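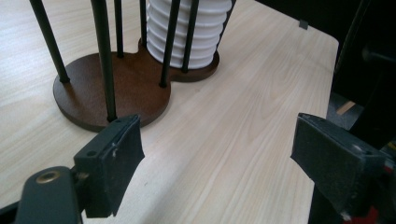 Aula 7: a falha da garra no Lencho

Pessoal, hoje quero falar de um erro que foi meu. Na segunda, o Lencho fechou a garra 2 segundos antes do previsto, ainda a caminho da base castanha, e derrubou uma das hastes pretas. O Benito Pastor carregou no botão de emergência e lá parou tudo!

Fui ver o registo: ciclo 384, limite de força em 80 N quando devia estar em 38. Eu tinha trocado os parâmetros no ensaio anterior e esqueci-me de os repor (que vergonha).

Para a próxima aula: leiam o capítulo do Stockdale sobre paragens de segurança e tragam uma proposta de verificação antes do arranque. Uma página chega, e podem trabalhar a pares.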